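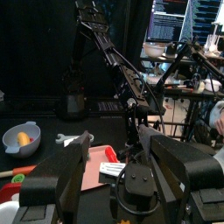
Gwawr Nicholasさんが別のスレッドで、子どもの偏食に効くと書いてある教材はまず「何をもって食べたことにしているのか」を確かめたほうがいい、一口なめただけでも「食べた」に入れている資料をいくつも見てきた、と書いていました。それを読んで、自分が引っかかっていたのはそこだったのかと思い、質問させてもらうことにしました。

子どもの野菜嫌いに、おもちゃの食材を使った遊びは効くのでしょうか

Efa Mathias
2018年12月15日 投稿 カテゴリー：子育て、食事

年少の息子がいます。ピーマンと葉物がだめです。にんじんは細く切れば食べる日もありますが、前の晩に食べたものを翌朝は見るのも嫌がることがあるので、食べられるものの数に入れてよいのか迷います。

10月に園の保護者会で、Skirnilowという食育プログラムの案内が配られました。おもちゃの野菜や果物をかごに入れたり出したり、小さなフライパンに載せたりして「食材と仲よくなる」ことから始め、家庭で毎日続ければ本物も食べられるようになる、という触れ込みです。教材はSayceという通販で買うことになっていて、セットの中身は36点。値段をここに書くと宣伝か悪口のどちらかに読まれそうなので書きませんが、うちの食費の感覚からすると、軽い気持ちで買える額ではありません。

案内の裏面に「1177家庭で実感」とありました。私はこの「実感」という言葉がどうにも気になっています。1177家庭に配って、そのうち何家庭が食べるようになったのか。それとも、実感したと答えた家庭だけを集めて1177なのか。説明に来ていた担当の方に聞いてみたところ、「みなさん喜ばれています」という返事でした。喜ぶかどうかを聞いたつもりはなかったのですが、後ろに並んでいる方もいたので引き下がりました。

夫は、遊ぶだけなら害はないのだから買ってみればいいと言います。義母は、昔はそんなものなしでも食べたと言います。私はどちらの意見にも乗りきれません。害がないというのは買う理由としては弱いと思いますし、昔の子が本当に食べていたのかも、記憶以外に確かめようがありません（夫は今もセロリを残します。義母はこれについては何も言いません）。

お聞きしたいのは次のようなことです。まず、おもちゃの食材に親しむことと、本物を口に入れることの間に、つながりがあると考えてよいのか。それから、家で試すとしたら、効いたのか、ただ時期が来ただけなのかを、どうやって見分ければよいのか。あとは、園で周りがみんな申し込んでいる場合、申し込まないことで何か困るのかどうか。最後のは少し筋の違う話かもしれませんが、申込書の締め切りが年明けなので、正直かなり気になっています。

なお、体重や身長は健診で問題ないと言われています。アレルギーもありません。「愛情をかければ食べます」という種類のお返事は、申し訳ないのですが遠慮させてください。一通り読みましたし、読むたびに落ち込みます。

コメント（2）

Ivano在住　うちの園でも同じ紙が来ました。裏の数字は気づきませんでした。

Efa Mathias　やはりそちらにも配られているんですね。表の写真がきれいなので、裏はあまり見ないのかもしれません。

Gwawr Nicholas
ベストアンサーに選ばれた回答

お名前を出していただいたので、責任を感じて長めに書きます。私は医者でも栄養士でもありません。以前、教材の説明文を校正する仕事をしていて、この手の文句の作られ方を少し知っているだけです。その範囲の話として読んでください。

「1177家庭で実感」は、校正の側から見るとかなりよくできた文句です。割合を書いていないので、間違いになりようがありません。分母がわからず、期間がわからず、何を実感したのかも書いてありません。「親子の会話が増えた」でも実感ですし、「楽しかった」でも実感です。数字が半端なのも上手なところで、1200と書かれるより1177と書かれたほうが、誰かがきちんと数えたように見えます。実際に数えたのかもしれません。ただ、数えたことと、数えたものに意味があることは別の話です。

担当の方に聞き直す機会があるなら、紙で聞くことをおすすめします。口頭だと「みなさん」で返ってきます。私なら次のように書きます。

「1177家庭というのは、教材を渡した家庭の数ですか、回答した家庭の数ですか、よい回答をした家庭の数ですか」
「野菜を食べるようになったかどうかは、誰が、どういう基準で記録しましたか」
「教材を使わなかった家庭とは比べましたか」

返事が来なければ、それもひとつの返事だと思っています。意地の悪い聞き方に見えるかもしれませんが、毎日やれと言われる側には聞く権利があるでしょう。案内に「毎日」とあったのなら、なおさらです。毎日続けなければ効かないという条件は、効かなかったときに家庭のせいにできる条件でもあります。

それで、つながりがあるのかというご質問ですが、私が読んできた範囲では、初めて見る食べ物を警戒する子が、何度も目にするうちに警戒を解いていくという話自体は、そう突飛なものではありません。ただしそこで言われているのは、たいてい本物の食べ物を、食卓で、何度も、という話です。おもちゃに置き換えても同じことが起きるかどうかは別に確かめる必要があります。案内の文章はそこをすっと飛び越えていませんか。「食材にふれることの大切さ」を書いた段落のすぐ次に教材の写真が来ていたら、まず飛び越えています。書いてあることはどちらも嘘ではなく、間の橋だけがない、という作りです。 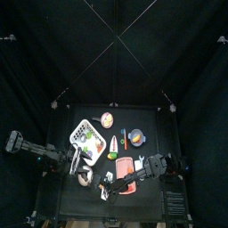 ピーマンが嫌いな子は、ピーマンの何が嫌いなのでしょうか。苦いのか、青くさいのか、噛んだときの音なのか、炒めたあとの皮が口に残るのか。食べない理由がにおいや舌ざわりにあるのなら、においも味もしないものをいくら触っても、その理由には届かないはずです。おもちゃの側に味方するつもりで考えても、身につくのは名前と形と色でしょう。穴のあいた白いかごに緑のピーマンや葉っぱが入っていて、そばのピンクの小さなフライパンには卵焼きのような薄い黄色のものが載っている、こういうものを眺めて「ピーマンはどれ」と聞けば、たいていの子は答えられるようになると思います。でも息子さんは、もうピーマンを知っているんですよね。知っているから、皿の上で見つけて避けているわけです。名前を覚える道具としてなら私は反対しません。食べるようになる道具として売るのなら、もう少し説明してほしい。

次に、家で試す場合の見分け方です。ひとつの家庭でひとりの子を相手にやる以上、きちんとした証明はできません。そこは最初から諦めたほうが楽です。それでも、だまされにくくする工夫ならあります。

始める前に、まず2週間、何もせずに記録だけつけてください。教材を始めてから記録をつける家庭が多いのですが、それだと元がどうだったのかわかりません。さきほどのにんじんのように、食べる日と食べない日がもともとあるのなら、始めた直後にたまたま食べる日が来れば効いたように見えてしまいます。人が何かを始めるのはたいてい一番困っているときで、一番困っているときの後は、何もしなくても少しましになることが多いものです。

記録は「食べた／食べない」の二択にせず、皿に出した、触った、口に入れて出した、飲み込んだ、のように分けておくといいです。あとで見返すときに、自分に都合のよい数え方をしにくくなります。それと、できれば記録をつける人は教材にお金を払っていない人がいいです。払った人は元を取りたくなります。私も健康器具で一度やりました。

教材は、記録のあとで試すとしても、買わなくていいのでは。どこの家にも、おままごとの野菜のひとつくらいはお下がりか何かで回ってくるものです。それで何も起きなければ、36点そろえても何かが起きるとは考えにくい。点数が多いことと効き目は関係がないでしょうし、あるというなら、そのほうがよほど説明の要る話です。

申し込まないと困るかどうかは、園によるとしか言えません。ただ、任意の申し込みなら、申し込まなかった理由を書く欄はないはずです。あったら私はその園のほうを少し疑います。

追記　健診で問題なしとのことなので上のように書きましたが、食べられるものがどんどん減っていくとか、むせる、吐く、特定の食感を極端に怖がるといったことがあるなら、教材の話はいったん置いて、かかりつけで相談してください。これは疑う疑わないの話とは別です。

コメント

Efa Mathias　ありがとうございます。「間の橋だけがない」で、案内を読み返しました。まさにその並びでした。食感については、怖がるというより嫌がる感じで、減ってはいません。記録から始めてみます。

Gwawr Nicholas　記録はつい張り切って細かくなるので、冷蔵庫に貼れる紙一枚で収まる範囲にしておくと続きます。

Ivano在住

同じ案内をもらった者です。うちは上の子のときに一度申し込んでいるので、体験談になります。先に言っておくと、上の方のように理屈立てては書けません。

結論だけなら、うちの子は食べるようになりました。ブロッコリーも、きゅうりも。でも教材のおかげとは思っていません。届いて少ししたころに引っ越しがあって、園が変わって、給食の先生が変わって、隣の席の子がものすごくよく食べる子で、そのうち食べるようになりました。どれが効いたのかわからないです。全部かもしれないし、単に大きくなったからかもしれない。

それでもSkirnilowのアンケートには「実感した」に丸をつけました。だって、食べるようになったかと聞かれたら、なったんです。教材のおかげかとは聞かれませんでした。だから1177の中には、うちが入っている可能性があります。質問を読んで、ちょっと申し訳ない気持ちになって書いています。

アンケートは、出すと次の教材の割引券がもらえる形でした。悪く書くつもりはなくて、どこもやっていることだと思いますが、効かなかった家がわざわざ返送するかというと、しないんじゃないでしょうか。次の教材、いらないですし。

それと、親向けの手引きがついてくるんですが、これが200ページあります。200ページですよ。子どもが寝てから読むものとしては拷問でした。半分は野菜の豆知識で、残りは「声かけ例」です。「ピーマンさん、こんにちは」みたいな。一度やったら、子どもに真顔で見られてやめました。

教材そのものは、遊び道具としては悪くなかったです。ただ、うちではほとんど野菜として扱われていませんでした。なすは電話で、レモンは犬のごはんで、玉ねぎはしばらくの間お風呂に住んでいました。食材と仲よくなったと言えばなったのかもしれません。電話と仲よくなったんだと思いますけど。

申し込まなくて困るかどうかですが、下の子では申し込んでいません。何も困っていないです。保護者会の雑談で「うちはどこまで進んだ」という話になったときに黙っていることになる、という程度です。年が明けて春になるころには、その話をする人もいなくなっていました。

あと、ご主人の「害はない」について。物としての害はないと思います。でも、毎日やらせる時間と、やらなかった日のうしろめたさは、うちにはそれなりにありました。夕飯前の一番忙しい時間に、なすを持って追いかけるわけです。その時間に本物のなすを切っているところを見せたほうが早かったんじゃないか、と今は思います。思うだけで、それで食べたかどうかは知りません。

コメント

Efa Mathias　お風呂に住んでいる玉ねぎで、久しぶりに笑いました。割引券の話は案内のどこにもなかったので、とても参考になります。上のお子さんは、食べるようになったのが引っ越しの前か後か、覚えていらっしゃいますか。

Ivano在住　後だったと思うんですが、覚えていると言い切る自信がないです。記録、つけておけばよかったです。

ねぎ抜き

みなさん疑いすぎではないかと思いました。

うちの姪はおままごとの野菜が大好きで、好き嫌いがありません。おもちゃに親しんだ子は野菜も好きになるのだと思います。Bremudbyという冊子にも、ままごと遊びをよくする子は食卓でも積極的だという記事が載っていました。図書館の子育てコーナーで読んだので、号数は覚えていません。
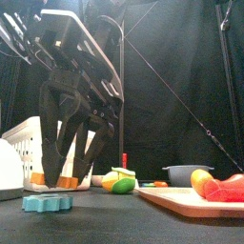 黒い指先と台の面

子どもは親の顔を見ています。親がこれは効かないだろうと思いながら渡したら、伝わりますよ。信じてやってみて、だめだったらそのとき考えればいいのではないですか。値段にしても、外食を何回か我慢すれば出せるのではないでしょうか。

コメント

Gwawr Nicholas　その記事は私も気になります。ままごとをするから食卓で積極的になるのか、もともと何にでも積極的な子がままごともよくするのか、どちらとして書かれていたでしょうか。姪御さんについても、順番が逆ということはありませんか。食べるのが好きな子が、食べ物のおもちゃを好きになるのは自然に思えます。

ねぎ抜き　そこまでは書いてなかったと思います。でも積極的な子になるならどちらでもいいのでは。

Gwawr Nicholas　どちらでもいいとは言えないです。後のほうなら、教材を買っても何も変わらないので。

Ivano在住　横からすみません。「信じてやらないから効かない」は手引きにも似たことが書いてありました。うちは、届いたときはかなり信じていたほうです。

ねぎ抜き　言い方がきつかったならすみません。ちなみに私自身は今でもねぎが食べられません。おままごとにねぎがなかったからかもしれません。

Efa Mathias　ご回答ありがとうございます。信じている顔をするのは、たぶん私は下手だと思います。Bremudbyの記事は図書館で探してみます。

質問者からのお礼と経過

Efa Mathias

みなさん、ありがとうございました。ベストアンサーは迷いましたが、記録の取り方を具体的に書いてくださったGwawr Nicholasさんにしました。Ivano在住さんのお話も同じくらい参考になっています。選べるのがひとつだけなのが残念です。

その後のことを書いておきます。

園を通して、質問を三つとも紙でお渡ししました。返事は来ましたが、数字についての部分は「多くのご家庭からお寄せいただいたお声をもとにしております」とだけありました。どの家庭の数なのかは、やはりわかりません。教材を使わなかった家庭と比べたかどうかについては触れられておらず、代わりに、申込書がもう一部同封されていました。

申し込みは見送りました。夫は「結局買わないなら聞かなくてもよかったのでは」と言いますが、聞かずに買わないのと、聞いてから買わないのとでは、私の気分がずいぶん違います。義母には特に報告していません。

記録は続けています。何もしない2週間の間に、息子はピーマンを一度だけ口に入れて、出しました。その日は何か特別なことをしただろうかと表を見返したのですが、何も書いてありませんでした。もし教材を始めていたら、私はきっとこの日に大きな丸をつけて、アンケートにも「実感した」と書いたと思います。それが少し怖かったです。

葉物は変化なしです。細かく刻んで汁物に入れると食べますが、これは気づいていないだけなので、表では別の欄にしました。欄の名前は「潜入」です。夫が勝手につけました。数に入れるかどうかでまた意見が割れていて、私は入れない派です。

図書館のBremudbyは、ねぎ抜きさんがおっしゃっていた記事らしきものを見つけました。読んだ限りでは、保護者への聞き取りで、ままごとをよくするかと、食卓での様子はどうかを同じ人に聞いたもののようです。どちらが先かという話は出てきませんでした。次の号に続きがあると書いてあるのですが、貸出中だったので、予約を入れて帰ってきました。

この質問は受付を終了しました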